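Against the Cleared Counter

Ayten Kırmızıgül

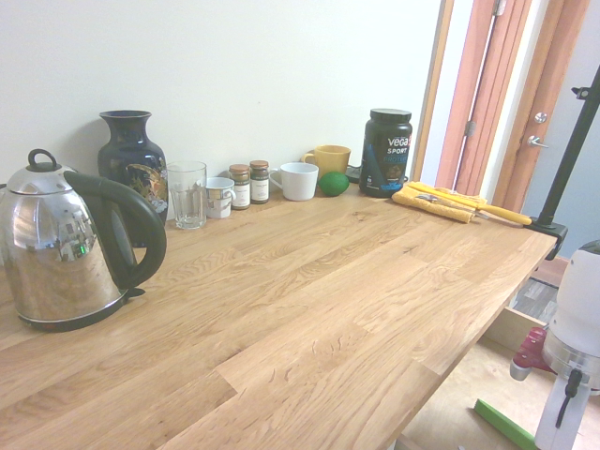

Kettle, cups and spice jars on a butcher-block counter.

Kitchen planning guides treat a bare worktop as the target state. I consider this a specification error. Storage cost should be measured in motions per use: a mug in a wall cabinet takes a door, a reach and a door again, and over 1000 uses that adds up.

A single row against the wall costs little. The working area in front of it stays open, and every item can be checked at a glance — including the lime, which in a drawer would be forgotten until November.

The row does need a limit. Mine is two items deep at most, the kettle included. Anything unused for 8 weeks goes back in a cabinet. Wiping behind the jars takes longer, and I accept that cost.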